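Tido Kitchen Storage — Participants Wanted for Home Organizing Study

Posted 6 October 2018

Tido is looking for adults who cook at home to take part in a study on how people put away groceries and small kitchen items. We design drawers, bins and baskets for small kitchens, and we want to see where people put things when the choice is left to them.

What you will do

You will come to our test kitchen on Ghauri Street for 2 sessions. In the first, you unpack a set of groceries and put everything away in whatever order you like. In the second, you look for items that another participant has put away. A staff member takes notes and will ask a few questions at the end of each session. Sessions last 50 minutes, including a break.

You do not need to prepare anything or bring your own groceries. Please wear shoes you can stand in comfortably.

Who can apply

— Age 18 or over
— You shop for and put away groceries in your own household at least once a week
— You can stand at a table and open and close drawers without difficulty
— You have not taken part in a Tido or Flunilon study since July

We have 19 places. We would like a mix of people who live alone and people who share a kitchen. People who work in kitchen sales or design should not apply for this round.

About the items

The sets include fruit and vegetable shapes, bottles and plates, along with plain white storage units and open baskets. Some participants sort by type, others by size or by how soon they expect to use something. Any of these is fine — there is no correct place for an item, and you will not be scored.

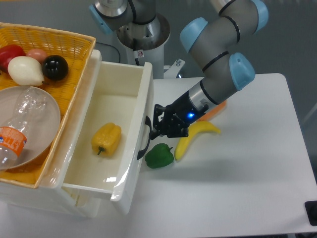
Yellow bell pepper in an open drawer, with a filled wicker basket on top of the unit.

Payment

You will receive a gift card after the second session. Parking behind the building is free. If you come to the first session but cannot make the second, tell us as soon as you can and we will try to find another time.

How to apply

Send a short email to Irfan Jatoi, study coordinator, with the subject line "Kitchen study 981". Include your age, the number of people in your household and the times of day that suit you. We reply to all applicants within a week.

The test kitchen is on the ground floor of the Kikano Building. Use the side entrance and ring the bell marked Tido.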